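Who is keeping the gripper straight?

Every pitch I've sat through for household robots is about the model. How many hours of folding it has watched, how soon it will do your laundry. I have yet to hear one that spends a minute on screws.

I look after the hand-held grippers for a small outfit that records folding in people's homes, so I'm biased. People carry the tools, the tools record, and a robot is meant to learn from it. Ludell, the firm that wants our recordings, asked for 3272 of them. My view is that a good share of any such pile is only as good as the last person who checked the linkage.

Take a red garment on a pink bed. The colour is easy. The pads are what I look at: two blue faces, open, meant to meet square when they close. If one has crept on its backing, the fabric slips and the operator squeezes harder without noticing. The recording then teaches a robot to squeeze harder.

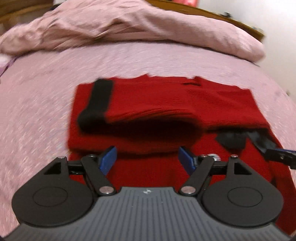
What the service sheet leaves out

Our sheet was written by Lungile Ntuli and it's better than most. Check the pivots, wipe the pads, close the jaws on a gauge strip, log it. It takes 2 minutes. What it can't tell you is how much play is too much, and I don't believe anyone selling this stuff knows either. Zider's advice is to swap the pads after 868 closes. Why 868? I asked in July and I'm still waiting for the test behind it.

Knitwear is the harder case, to my mind. A cotton tea towel forgives a sloppy jaw. A fuzzy sweater with a sleeve folded back over the body gives you several layers to choose from, and a tired pad will take one too many.

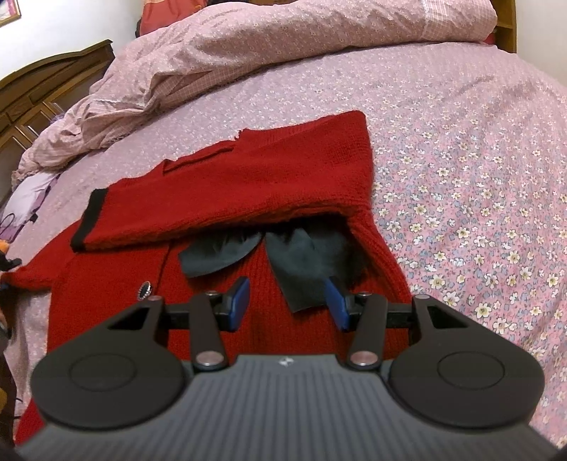 Heather Mowat, who runs our scheduling, thinks I'm fussing, and that enough recordings will wash out the odd loose pin. Maybe so, if the pins were loose in random directions. Ours wear the same way every time, and piling up more of the same error doesn't cancel it. I'd sooner hand over 1384 recordings off a tool I'd checked that morning.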